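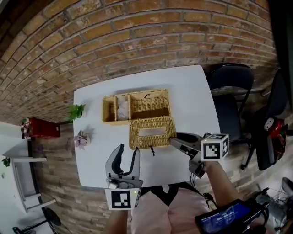

Woven box with three compartments and a lid with an opening for tissues

About Trurar

Trurar sells baskets, boxes and trays for the home. The shop was started by Regula Ruchti, who had been mending chair seats in her garage and kept getting asked if she could find a bread basket to match. She could, and after a while the baskets took up more room than the chairs.

We now carry 239 items. Most are woven from straw, willow, rush or seagrass. We buy from small workshops and order in short runs, so a size may be gone for a few months before it comes back. If you need several of the same box, order them together. Shades vary from one batch to the next.

Our store and stockroom share one building on Bhattacharjee Street. The stockroom is 1,940 square feet and the store is a good deal smaller. Larger hampers are kept in back, so please ask at the counter if you don't see the one you want. Parking is behind the building, next to Clovow Paints.

Repairs

We still mend chair seats, and we take in baskets with broken handles or loose rims, including ones bought somewhere else. Bring the piece in on a Saturday and we will give you a price while you wait. Most repairs take around 20 days. We do not work on painted wicker or outdoor furniture. For those, try Flodonov Upholstery across town.

Care

Dust woven pieces with a soft brush. Wipe spills with a damp cloth and let the piece dry away from heaters and direct sun. Don't store anything wet inside. Lids keep their shape better if nothing heavy is stacked on them.

Wholesale

We supply inns, gift shops and offices. The smallest wholesale order is 96 pieces, and sizes can be mixed. Ask for Regula at the store. We close for two weeks in July.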